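How Does a Robot Plan a Move?

A robot arm runs on software, and one part of that software is called the planner. The planner gets a goal, such as "put the box on the shelf." It then works out a path for the gripper, one small step at a time.

At Dernora, the planner is named Dirno. It checks up to 24 paths before it picks one. A path that would bump the shelf is thrown out.
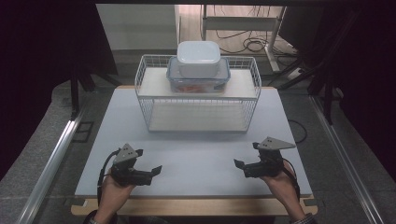 Two hand-held grippers, a wire shelf and two stacked containers.

Dirno also learns from people. A person moves the grippers by hand, and the software saves where each one goes. One full move is called a demo. Dirno has studied 3091 demos.

Word to know: a path is the list of places a gripper passes through.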